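Plurano Manipulation Group
Minutes, project meeting, 29/10/2025 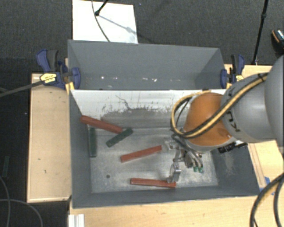
Present: Yoshinori Okabe (chair), Hermenegildo Cisneros (minutes), the two students on the block task, one guest from Brurkus by phone. Apologies from the Nedeljković lab.

1. Minutes of the last meeting
Accepted with one fix. The learning rate in item 4 was the one for the old run and has been struck.

2. Bin picking, results so far
Cisneros went over the comparison between the baseline and the reset-free method. In the reset-free setup the arm works on blocks in the front compartment and the episode goes on from whatever state the last grasp left behind. The baseline starts every episode from a scripted layout.

The evaluation set is now 178 grasp attempts per method. The reset-free policy failed on 9 of them and the baseline on 54. Most of the baseline failures were blocks leaning on a wall or on another block. The scripted layouts have very few of those, and Okabe asked that the write-up say so plainly, as a reader could otherwise take the gap as a general one.

Brurkus asked if the two policies had seen the same amount of data. Cisneros said yes by number of attempts, no by hours. Both figures will go in the table.

3. Block colors
The red and green blocks are scored together at present. One of the students thinks the dark green ones are harder for the detector against the gray walls. No numbers yet. She will split the existing logs by color before anyone collects more. Okabe does not want a change to the lighting until this is done, or the old attempts will not be comparable.

4. Worn surfaces
Discussion of the scrapes on the partition and the marks on the metal floor of the bin. The segmentation step sometimes returns a small false region on the partition face. Two options were raised: mask the partition in software, or cover it with a matte sheet. Agreed to try the mask first. Cisneros noted that a sheet might lift at the edge when the gripper comes in low.

5. Success measure
Long discussion. At the moment a grasp counts as a success if the gripper reports a width above the threshold after lifting. Okabe would prefer to hold the block for 5 seconds before scoring. The students pointed out that this slows down collection. Left open. Cisneros will rescore a part of the logs from video and report how often the two measures disagree.

6. Osex release
The logging code will move to the Osex format in November. Old logs stay as they are. Brurkus would like a sample file before then.

Actions
Cisneros: rescoring from video, both data figures in the table, sample file to Brurkus.
Students: split by color, partition mask.
Okabe: draft of the results section, to be sent round before the next meeting.

Next meeting: in November, same room. Date to be sent by email.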